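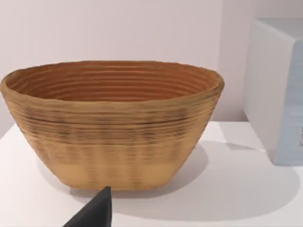
Recovering from Penetrating Contact Faults in Simulated Basket Grasping

Purpose

This page sets out the procedure for diagnosing and clearing a penetrating contact fault in the Urketby tabletop simulation. It is intended for staff and students who run grasping policies against woven and ribbed objects and who have access to the Wusmont job queue. Readers should already be able to launch a single episode and open the contact log.

The procedure was written after a training batch in October in which a gripper finger passed through the wall of a basket asset without stopping the episode. The run was scored as successful. The resulting policy was later loaded on the Valente arm, where it drove the fingertip into the side of a real basket and tripped the joint torque limit. The arm stopped as designed and no one was hurt, but the policy had passed every check then in force. Those checks have been revised and are included in the steps that follow.

When to use this procedure

Follow it if any of the following is observed:

The contact log reports a penetration depth greater than the tolerance set in the scene file.
The object leaves the table at high speed when the fingers close.
The grasp is scored as successful while one fingertip is inside the object wall.
The reported contact force falls to zero while the fingers are still closing.

A grasp that slips and drops the object is not a penetration fault. Handle those cases under the ordinary retry procedure.

Before you begin

Suspend all jobs that use the affected asset. Do not delete them. A deleted job loses its random seed, and without the seed the episode cannot be replayed.

If a policy from the affected batch has been copied to a physical arm, remove it from the controller and place the arm in the locked state. This step comes before any work in simulation. The person who locks the arm should write the batch number on the tag.

Step 1. Replay the failing episode

Open the log and find the first time step at which penetration was reported. Later entries are usually consequences of the first and can be misleading. In the October batch the first report was at step 2474, well before the basket began to move.

Replay the episode with the recorded seed. Set rendering to every step and turn on the contact point overlay. If the fault does not appear on replay, confirm that the solver version matches the one in the job record. A mismatch in solver version is the most common cause of a replay that does not reproduce.

Step 2. Compare the visual mesh with the collision mesh

The rendered surface of an object and the surface used for contact are stored separately. A basket may be drawn with every coil in place and still be represented to the solver by something much simpler.

Turn off the visual mesh and inspect the collision mesh by itself. Check three things in particular.

First, the opening. An automatic convex hull will close the top of a basket and turn it into a solid block. A finger that starts a grasp over the rim is then inside the object from the beginning, and the solver will try to push it out with great force.

Second, the wall. Tapered sides are often broken into flat panels, and gaps may be left between one panel and the next. A narrow, pointed fingertip can enter a gap that a broader pad would not.

Third, the rim. Where the rim is higher at one end than the other, the collision mesh should follow it. A level approximation leaves a strip of visible rim with no contact surface behind it.

Step 3. Rebuild the collision mesh

Run the Sonier decomposition tool on the visual mesh. The default setting is adequate for boxes and bottles but not for open containers. For baskets, raise the limit to 19 convex parts and enable the hollow option. The tool will warn that the asset is expensive to simulate; this warning may be accepted.

Inspect the result with the visual mesh turned back on at half transparency. The two surfaces should agree along the rim and down the full length of the wall. Small differences at the ridges are acceptable -- the solver does not need each coil, and modeling them tends to produce chatter.

Save the mesh under a new version number. Do not overwrite the old file, which is needed to explain past results.

Step 4. Check the time step and finger speed

A correct mesh can still be penetrated if the finger travels farther than the thickness of the wall in one solver step. Multiply the closing speed by the step length and compare the product with the thinnest part of the wall. If the product is larger than half the wall thickness, reduce the speed or raise the solver rate.

The rate in the original scene file was 2000 steps per second. The current scene uses 3000. Existing jobs do not pick up this change and must be resubmitted.

Step 5. Test the repair

Run the original failing seed first. Then run the standard approach set, which brings the fingers in from the front, from each end, and from above. Episodes should now end at once when the penetration tolerance is exceeded, and they should be scored as failures. Confirm that this rule is active by loading the old mesh and checking that the failing seed is rejected.

If the failing seed still passes with the old mesh, the scoring rule has not been installed. Stop and report it to the simulation desk before continuing.

Step 6. Return to service

Retrain any policy that used the faulty asset. Fine-tuning from the old weights is not permitted, as the learned approach may depend on passing through the wall.

The first trial on the physical arm is to be made at reduced speed with the torque limit at its lowest setting and an operator at the stop button. Remove the tag from the controller only after the trial has been entered in the fault record.

Entries in the fault record

Include the batch number, the seed, the asset version before and after repair, the solver rate, and the first time step at which penetration was reported. Attach the contact log in full -- extracts are not accepted.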